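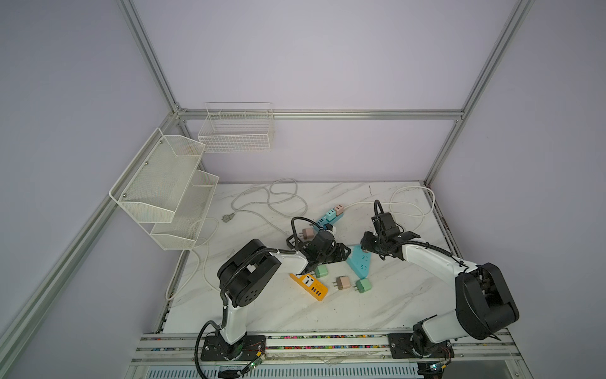 Speaker notes: Getting people to vote in small local elections

Slide 1. Opening

Thank the host. Say who I am: Vittoria Serra, eleven years of running field campaigns, mostly council races and two regional ones. I am not here for any party tonight. Everything in the talk comes from the Boseck council race and the follow-up work in Utik.

Ask for a show of hands: who voted in the last council election? Wait. Then ask who can name their council member.

Slide 2. What happened in Boseck

The seat was decided by 39 votes. Both campaigns had spent most of their money on posters and mailers. Our side lost. Afterward we went through our own contact sheets and found 204 people who had told us at the door they would support us, and whom we never spoke to again.

Pause here. Let them do the math.

We can't say how many of the 204 stayed home. Some of them surely voted. But we had their names and addresses and we did nothing with them in the last week.

Slide 3. The calendar problem

Council elections in our region fall in October. Most campaigns start planning in late August, after vacation. By then the halls are booked and half the helpers have promised their weekends to somebody else.

Show the planning chart. Point to the gap between the candidate meeting and the first door knock. In Boseck that gap was seven weeks.

Slide 4. What we changed in Utik

Smaller walking routes. One person keeps the same streets from start to finish, so the voter sees the same face twice.

Second visit in the final week, only to people who said yes or maybe. Keep it under two minutes. Ask when they plan to vote and how they will get there. Leave the card with the polling place on it.

No new mailers after the absentee ballots go out. We put that money into rides and phone time.

If someone asks about online ads: we bought a few, I have no good numbers on them, move on.

Slide 5. Debates

Tell the Lazaridis Hall story. Seven candidates on stage, two microphones, and the parking question took up the first half. Keep this short, it ran long last time.

Main point: hold smaller meetings, one neighborhood each, and let people ask about their own street. The candidate should write down each question and call back with an answer.

Slide 6. Questions

Likely ones: cost per visit, how to handle dogs and locked lobbies, whether this works in a national race. For the last one, say I have only done it locally.

Sign-up sheet for the Grolura workshop is by the door. Handouts are the version dated June 9, 2021. The older one has the wrong absentee deadline on page two, so please throw it out.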